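Skuselix two-finger arm for commercial kitchens and washrooms

Sold and installed by Sasach. Model 303. Ask us for a quote.

I run the install side of things at Sasach, so if you buy one of these I'm probably the person who shows up with the cart and drinks your coffee. The office asked me to write this page because the last one was all specs and people kept calling to ask what the thing does all day. Fair enough!

Short answer: it picks things up and puts them down where they belong. The Skuselix 303 is an arm with a two-finger gripper on the end, and we sell it to places where somebody spends a big chunk of every shift clearing counters, putting small stuff back and getting surfaces ready for the next crew. Hotel pantries, staff kitchens, washrooms, the prep room behind a bakery. It doesn't cook and it doesn't scrub. It clears, sorts and sets out.

Before anybody bolts anything down we build your room in simulation and run the arm in there first. You send us your measurements and tell us what your walls and counters are finished in, and we put that in too (tile matters more than you'd think, I'll get to it). 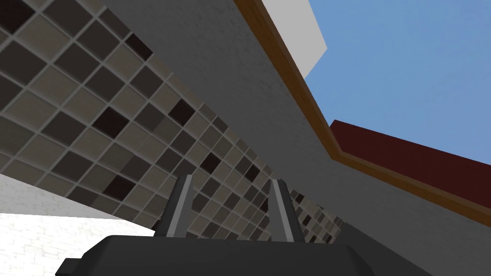 The simulation stage takes most of the time on a job, and I'd ask you not to rush it. At Pillambridge, a conference hotel we set up in February, we ran 2000 practice pick-ups before the arm ever left our shop. The morning crew came over to watch some of them on the big screen, and they caught two things I had missed completely. One was that the arm parked itself exactly where they swing the pantry door. The other was that it cleared from the far end first, while they always start by the sink. We changed both. If I'd gone by the floor plan alone they'd have hated it by lunchtime.

So please let your people look at it early. I mean the people who wipe the counters, as well as the manager who signs for it.

What changes for the crew

Nobody at Pillambridge lost hours over it, and I ask about that on every job now because it's the first thing staff want to know and they don't always feel they can ask. What changed was the order of the work. The arm does the clearing between 5 and 6 in the morning, so the early person comes in to an open counter and goes straight to setting up breakfast. They told me their wrists feel better. They also told me the beep was awful, and they were right, so now you can turn the beep down.

There's a new chore as well, and you should plan for it. Somebody has to empty the reject bin, where the arm puts whatever it couldn't place, and somebody has to teach it new items. Teaching takes a few minutes per item once you've got the hang of it – longer the first week, when everyone wants a turn. At Ospina, which is a much smaller place with one kitchen and a tiny crew, they gave that job to whoever closes, with a bit of extra pay for it. I thought that was a smart way to do it.
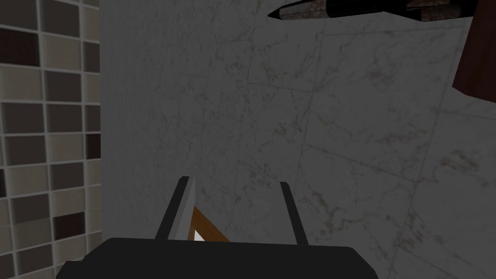
Finishes are the part of the survey form people skip, so here's my plea to fill it in properly. The arm finds things by looking for edges, and a busy surface is full of edges that don't mean anything. Veined marble with seams between the slabs, running right up to a mosaic of brown and beige squares, is the kind of mix I want to hear about before I drive out. Same goes for something small sitting behind the fingers with only a corner showing, because then we need to think about where the camera goes. Plain steel counters are easy. Patterned laminate is a pain, but we've done it.

What's in the price

You get the arm, the two-finger gripper, one spare set of finger pads, the stand, the stop button (two of them if your room has two doors), the simulation of your room and a day of training on site. The item library comes with 100 everyday objects already loaded. Wall mounting is extra. So is a second room, although the second one always goes quicker.

What it won't do

It won't lift a full stockpot. It won't work around a running fryer, please don't ask me to try. It's slow next to a person in a hurry, and if your crew already clears down in ten minutes flat I'd save the money.

Ordering

The part number is 1622 for the floor stand version. Use the quote form, attach photos of the room if you have them, and put a phone number for someone who works the actual shift. I call before 3 in the afternoon. Spare pads are on the accessories page, and they wear out faster on rough tile, so get a second set with your first order.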